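Tudden Home Boards > Laundry and Clothes Care > Keeping black clothes black (long, sorry)

marigold_porch
Jun 19, 2018
Hello everybody, I've been reading this board since March and finally have something to ask, so put the kettle on. I wear black nearly every day. It started when I worked front of house at a theater and I just never went back to colors, and after 17 years of it you would think I'd know how to wash the stuff. But my tops go gray on me, and not even an even gray! The shoulders go first, then the seams, and the hem stays as dark as the day I bought it, so I look like I've been left out in a field. I wash in warm with whatever detergent is on sale and I do use the dryer (I know, I know). Most of what I have is 100 percent cotton, a lot of it from Kollár, and those weren't cheap. What do you all do?

teakettle_mo
Welcome! You've more or less answered it yourself with the warm water and the dryer. Cold wash, inside out, short cycle, and hang them up in the shade. My mother hung everything dark on the back side of the garage where the sun didn't reach, and I thought she was being fussy until I had my own place with a sunny yard and watched a good pair of black pants turn the color of weak tea across the knees.

hollyhock77
Cold and inside out, yes, but I'd go easy on the detergent too. A lot of what people call fading is soap that never rinsed out, and it shows up worst on black. Run one of those gray tops through a plain rinse with no soap at all and see how it looks once it's hung up and dry. You may get some of your color back for nothing. If the water comes out cloudy you have your answer.

brisket_and_beans
I'm going to disagree a little, in a friendly way. I've hung my blacks for years and the shoulders still go, and I blame rubbing. Bag straps, seat belts, the back of the couch. No wash setting in the world is going to fix a seat belt. What brings mine back is dye. Wultine makes a black you do right in the washer, and I do a big batch every spring with everything that's gone sad, hats and all.
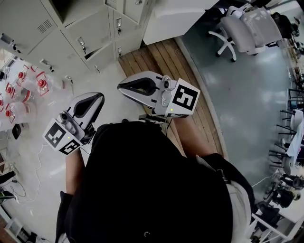

Dyeing a whole outfit together is the part I wish more folks would try. One fresh black shirt makes every other thing you own look tired, so I put them in as a set and they come out as cousins at least. Think of somebody in dark clothes with a black cap on, the way it is in the photo: looking down from above, it's the cap and the shoulders you notice, and if one has gone brown and the other hasn't, it's going to show. Cotton takes the dye beautifully, though the polyester thread in the seams won't, so you may see the stitching stand out a bit. Wear gloves and run an empty load after, or your next towels will be a surprise.

teakettle_mo
I'd be scared to death to put a cap in the washer, dye or no dye. The old ones have cardboard in the brim and it turns to oatmeal. I do mine in the sink with a soft brush and cool water and let it dry over a mixing bowl.

brisket_and_beans
Fair point on the cardboard! Mine are all plastic brims. Check before you dunk.

quiltbarn
Please don't dye in a shared machine, that's all I ask. I live in a building with a laundry room and somebody did just that, and I had gray pillowcases for a year. A bucket works fine if you're willing to stand there and stir.

hollyhock77
Seconding the bucket. And I still say rinse before you dye, because dye over old soap comes out in blotches. I ruined 2 good cardigans that way and I was fond of both.

dad_of_the_loft
Has anyone tried the dark cycle on the newer Bovov washers? Ours has one and I can't tell that it's anything more than cold water with a nicer name, but my daughter swears by it. She also says her black jeans have been through 100 washes, and I believe that as much as I believe she cleaned her room.

quiltbarn
We had that washer at my last place. It does add a rinse, so hollyhock would approve. I wouldn't buy a machine for it.

marigold_porch
Oh, you're all so kind, thank you! I did the no-soap rinse last night with two of the worst ones and the water looked like dishwater, so hollyhock77, you've made a believer out of me. The hem and the body match a lot better now that they're dry. The shoulders are still gray, and I do carry a heavy bag on that side, so I think brisket has it right there too. I'm going to try the Wultine in a bucket on the back steps when we get a cool day. Does anybody know if it needs salt, or is that only the powder kind?

brisket_and_beans
The box will tell you. Mine was the liquid and I put salt in for cotton. Dissolve it in hot water first so it doesn't sit on the fabric in a lump, and keep stirring longer than you want to.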